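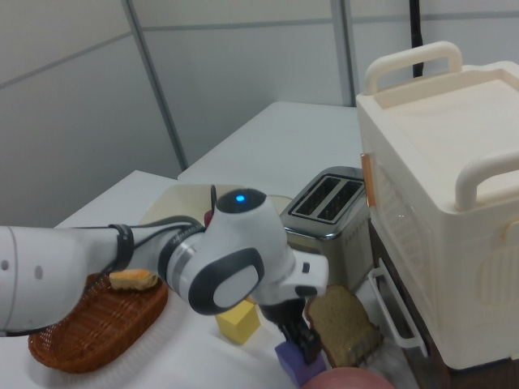 Unit 6: Preparing and Planting a Small Garden Border

Required reading: course reader, chapter on soils. Bring your site sketch to the practical session at Stidunthorpe.

6.1 Purpose of the unit

This unit covers the work that comes before planting: measuring the site, testing the soil, and drawing up a planting plan. Students are expected to complete all three tasks for the border assigned to them. Borders on the north side of the grounds receive little direct sun after October and should be planned accordingly.

6.2 Site survey

Measure the border at its longest and widest points. Record the position of walls, drains, paths and existing trees. Note which parts are in shade at 9 a.m., noon and 4 p.m. A scale of 1:100 is suitable for most plans - larger sites may need a second sheet.

6.3 Soil

Take samples from at least four points, at spade depth. Mix them in a clean bucket, remove stones and roots, and test for pH. Most perennials grow well between pH 6 and 7. Heavy clay should be dug in fall and left rough over winter. Do not work clay when it sticks to the boot.

Compost is spread to a depth of two inches and forked in. The demonstration border at Drorkenau, which measures 1068 square feet, takes about 100 bags at this rate when the beds are fully renewed.

6.4 Planting plan

Place shrubs first, then tall perennials, then edging plants. Allow for the full width of each plant at maturity. Gaps in the first two years may be filled with annuals. Use botanical names throughout and give the quantity of each plant beside its name.

Plants with differing water needs should be grouped separately. The Trisano irrigation layout, discussed in Unit 5, may be used as a model - the spacing of lines will need to be adjusted for narrow borders.

6.5 Written work

Submit the scaled plan, the soil record and a plant list by Sun 25 April. The accompanying report must not exceed 2000 words, excluding the plant list. Late work is handled under the general course rules.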